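Drawer opening episodes: when to start and stop recording, and does a second person in view matter?

Asked by Kanyarat Jitpraphai
October 25, 2024
Tags: hand-held grippers, demonstrations, household tasks

We are collecting demonstrations with hand-held grippers for a policy that opens drawers and puts small things in them. The target for the first batch is 1000 episodes. We work in a furnished room with desks and shelves, two collectors at a time, each with their own pair of grippers. A head camera gives the overview, and the gripper pose comes from the marker cubes.

I have three problems.

First, my collectors don't agree on where an episode begins. One starts recording with both grippers held out in front and nothing touched yet. The other starts when the jaw is already on the drawer. The clips from the second person are shorter and look cleaner, but I don't know if they are worse for training.

Second, the cube on the right gripper gets lost when the hand goes deep into a drawer. The tracking comes back when the hand comes out, but there is a jump in the path.

Third, the other collector walks through the overview camera's view quite often. I have been throwing those episodes out and it is costing us a lot of work. Do I need to?

I read the Henport collection notes and they only cover tabletop work.

Answers, sorted by votes

Pongsak Nilsuwan
18 votes, accepted

I ran drawer and cabinet collection on the Timthorpe project, so I will go through these in your order.

Start every episode before contact, with both grippers in view and still for a moment. The approach is the part the policy most needs to learn. If half your clips begin with the jaw already on the drawer, the model has seen very few examples of getting there, and it will hover in front of the drawer at test time. Short clips look nice in the viewer and that's all they have going for them. Stop after the hand has backed away and is still again. Write this on one page and have both people follow it. I would not mix the old clips with the new ones until you have checked how many are missing the approach. You may be able to keep them for a later stage that begins at the grasp.

For the lost cube, look at how the wrist is turned. Most people reach into a drawer the way they would with a bare hand, with the palm down and the wrist dropped. Ask them to keep the handle higher and let only the jaws go below the edge of the drawer. The markers sit near the handle, so they stay out of the opening unless the whole hand goes in.
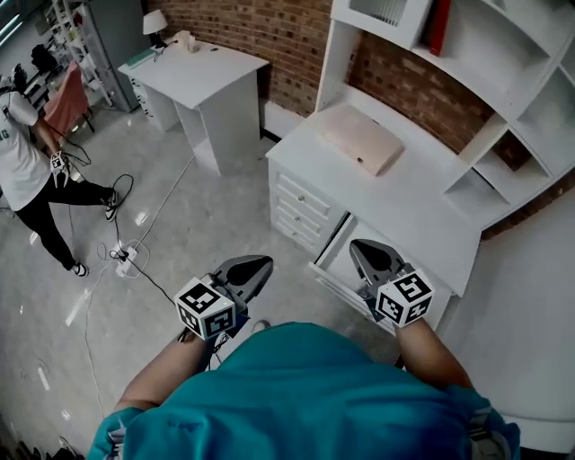 4 min read

The right gripper is the one at the drawer, with its jaw angled down into the opening and the marker codes on its cube in plain sight. The left one is held a little above the floor. Aim for a posture like that whenever the drawer is low. If the drawer is deep and the object is at the back, pull the drawer out further before reaching. Don't try to fix it by leaning over, as your own head then moves a lot and the overview gets harder to use.

Don't smooth over the jump in software either. If the gap is short, mark those steps as having no valid pose and leave them out of the loss. If the gap covers the grasp itself, drop the episode and record it again.

On people walking through: keep the episodes. The other person in mine has a gripper too, and that kind of thing is fine as long as they don't block the drawer or touch anything you are working with. A robot in a real home will have people near it. The one thing I would check is that each gripper has its own marker codes. If two sets share codes and both are in view, your tracker can swap them and you may not notice until much later.

Last point, about the floor. Our cables ran across the tiles, and people step differently when they are watching for cables. Put the power strip where the collectors don't need to cross it if your room allows. We moved ours in May and should have done it before the first session.

Comment from Kanyarat Jitpraphai: Thank you. I checked and both of our sets were printed from the same sheet, so the codes are the same. That explains a few strange paths. Printing a new set now.

Comment from Pongsak Nilsuwan: Recalibrate after you swap the cubes. Even a small shift in how they are mounted will show up in the pose.

Ruxandra Manole
4 votes

Agree with most of the above, but I would also vary the drawers early. We did nearly all of our first batch at Grurach on the same drawer with the same knob, and the policy was useless on a wide drawer with a different front. Change the drawer every so often and write down which one was used. Also record some episodes where the drawer is already partly open at the start, and some closing ones.

I do drop episodes where the other person stands still in view for the whole clip. I have no numbers to back that up.

Zihan Fang
0 votes

Which tracker do you use? I have the same jump but mine happens near the window, so maybe it is a light problem. I am using the Wongsuwan scripts with the default settings.

Comment from Ruxandra Manole: Please post this as its own thread and include the exposure settings.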